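4. Handling rules for household recordings
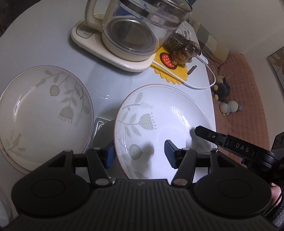

Figure 3. Tableware task at the Perkville site. One gripper holds a bowl with a finger pad on its inner face and a finger pad on its outer wall. A second gripper is beside it.

4.1 Scope

The rules in this section apply to all recordings made with hand-held grippers in the Perkville and Grillville homes. They were first written for Perkville and revised in June, after the Grillville operators asked for clearer limits on glazed ceramics. The Akande protocol, which we used as a starting point, covers rigid objects only and has no guidance on household items left near the work area.

4.2 Grasping ceramics

Bowls are gripped across the wall, with one pad inside and one outside (Figure 3). Operators close the fingers until the pads make full contact and then stop. Bare metal must not touch a glazed surface. A worn pad is replaced before the next episode, and the change is entered in the Devix log. Pads are replaced in any case after 200 episodes.

A bowl may be tilted during a grasp, but it stays over the table at all times. When two grippers are in use, the second does not touch the bowl until the first has stopped moving.

4.3 Surroundings

We do not clear the table completely. Kettles, coasters, figurines and similar items may stay where the household keeps them, as long as they are outside the path of the task. Kettles must be empty and switched off at the wall. Power cables that cross the table are allowed but may not pass under the object being handled. Soft toys and mats on the floor are left alone.

4.4 Review

Of the more than 2,000 episodes collected under the revised rules, 248 were checked by a second reader against the points above. The reader rejected 19. Most of the rejections concerned the order in which the two grippers moved, and the rest were missing pad entries in the log. Rejected episodes are kept in a separate folder and are not used in Section 5.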